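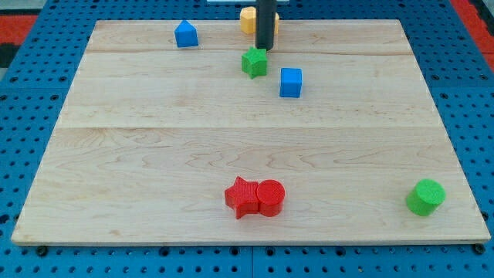 Shape blocks on a maple board. The blue one with the pointed peak is a pentagon, whatever your child says.

Print this article | E-mail this article

The Trouble With Shape Blocks

By Pierina Serra

My nephew was two and a half when he told me that the blue pentagon was a house. I corrected him. I was holding the lid of the sorting box at the time and I felt it was my duty, as the adult with the lid. He looked at the block, looked at me, and went on calling it a house for another year. I've come to think he had the better argument.

Shape blocks have an easy life. Paint loud enough to hear from the hallway gets forgiven, and so does a price tag that would embarrass a shoe store, as long as the package says "early geometry" somewhere. Parents who would never buy a toy that beeps will buy a star, a cube and a hexagon without a second thought, and feel they've done something for the child's future math grades. I would like to know what, exactly.

Take the star. It is the block everybody likes best and it is the least useful shape in the set. You can't stack much on it. It won't tile. A child can go through twelve years of school and be asked to find the area of a five-pointed star perhaps once, by a teacher in a bad mood. It's in the box since stars are pretty, and I have no objection to pretty, but then let's put "pretty" on the package.

The hexagon has a better claim. Lay a lot of hexagons side by side and they fit together with no gaps, which really is worth seeing. But you need a lot of them. The usual set gives you one. One hexagon teaches you that there is such a thing as a hexagon. Raffaele Mancuso, who taught kindergarten in Gerbridge until his knees gave out, used to pool the blocks from every set in the building into a single tub for this reason. He ended up with more than 400 pieces, and he told me the children got further in a week with forty of the same cube than they had all fall with the assortment. I can't prove he was right. He had no control group, only the tub.

Then there's color. In many sets the color and the shape go together: this one's the yellow one, that one's the green one. A child asked to hand over the star hands over the green thing. We clap. We have no idea which word the child was listening to. If you want to find out, you need two shapes in the same color, say a cube and a pentagon both in blue, so that "give me the blue one" isn't enough and somebody has to look at the corners. It costs nothing to make a set this way. I've been to the toy store on Carbone Street with this question in mind and most of the boxes on the shelf failed it.

I should say what I'm not complaining about. I like blocks. I like them out on a plain board with space between them, no box, no lid with holes cut in it. The lid is the part I'd throw away first. A sorting lid has one right answer for each piece, and once a child has learned the answers there's nothing left to do except do it faster. Take the lid away and the same pieces turn into furniture, soup, people waiting for a bus. My sister-in-law Wing-sze Mak, an engineer and a stricter person than I am, thinks this is sentimental. Her view is that the lid gives feedback: the piece goes in or it doesn't, and the child doesn't need an aunt standing by to say so. She has a point, and she made it at some length over dinner. I still think you can get the same feedback from a tower falling down.

What bothers me is the promise. The leaflet in the last set I bought, a brand called Umow, listed "spatial reasoning" and "pre-engineering skills" before it got around to mentioning that the blocks were for playing with. I wrote to ask what the first claim was based on and got back a coupon. A block is a fine thing to give a child. It sits there, it has corners, it hurts when you step on it. It will be a house if a house is wanted. None of this needs a leaflet.

So my advice, for anyone with a birthday coming up: skip the assortment. Buy plain cubes, more than seems reasonable, all one size, in two or three colors. Borrow a star from somebody if you must. Put the lot down on a flat surface and go make your coffee. If the child wants to know what a pentagon is called, the child will ask, and my nephew, who is nine now, will be glad to tell them it's a house.

Pierina Serra writes on home and family. Letters may be shortened before printing.

Contact us | Copyright, all rights reserved | Back to top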